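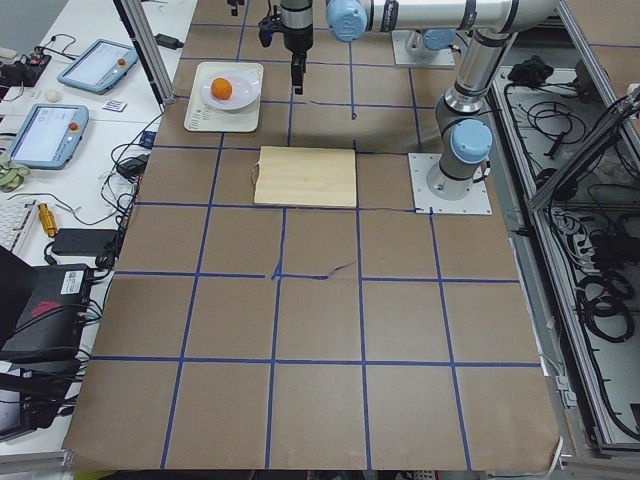 *Fruit station, main table: tray, plate, orange and the wooden board on the taped paper.*

**Progress report to Prostus, 20 May 2021**
**Project: Inus kitchen layouts, second period**

We have had a really good stretch, and most of what we promised you last time is now in place. The main table is papered and taped, the first group of kitchen items has been chosen, and we have a layout for the fruit station that we like a lot. There are still things to fix (the paper, mostly) and one decision we would like your help with.

**The table**

Brown kraft paper with a grid of blue masking tape has been a great choice. It costs next to nothing, it can be replaced in a morning, and everyone who sets out a layout can talk about it in the same terms: "board across the middle line, tray at the back left." We tried a printed vinyl sheet first and gave it up after a week, as the glare was tiring and the lines were too pale to work from.

Paper does wear, of course. The tape has wrinkled in places and there is a tear near the middle where a strip has started to fray. We plan to lay a fresh sheet in June and go over the seams with a second layer of tape. We have set aside 90 dollars for paper and tape, enough to last us to the end of the grant.

**The items**

The item list now stands at 19, all ordinary kitchen things. For the fruit station we settled on a plain round white plate, which gives a lovely strong contrast with anything orange, and a pale wooden cutting board. The board is a favorite of ours! It is light to move and easy to wipe, and it has a little loop for hanging it up.

We also have a white plastic board with a cartoon bear face in one corner. It came in a mixed box from Gatalix and was nearly left off the list for being too playful, but its rounded corners and printed text make it a nice partner for the plain wooden one. With both boards out, the plate goes toward the back, the bear board to its left and the wooden one in front.

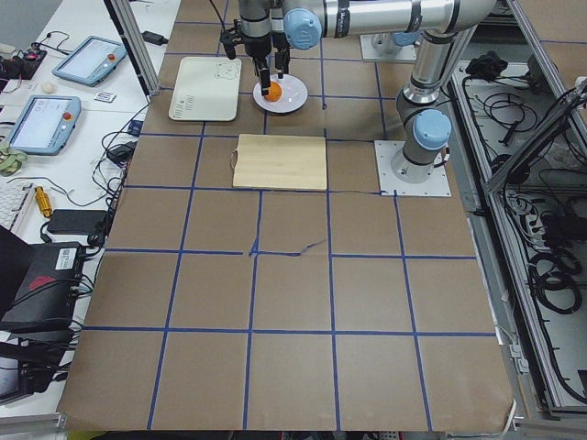 Cho wrote back on the draft of this section that two boards beside one plate may be more than the fruit station needs, and asked whether the bear board would be better saved for the bread layouts. It's a fair point. We would like to keep both for now and look again once the bread items arrive, but if Prostus has a preference, this is the decision we mentioned at the top.

**Money**

Spending is within the plan. Of the 1,000 dollars for kitchen items, we have used a little over half, with the bread and tea items still to buy. Nothing has been moved between budget lines.

**Next period**

- Lay the new paper and re-tape the grid
- Finish 4 more layouts, starting with bread
- Write up the placement notes for the fruit station
- Label the storage shelves — long overdue, and we are looking forward to it more than we should admit

The placement notes will come to you as a separate file, along with the updated item list. If you would like to visit, the weeks after the new paper goes down would be a great time, and we would be very happy to set out any of the layouts for you.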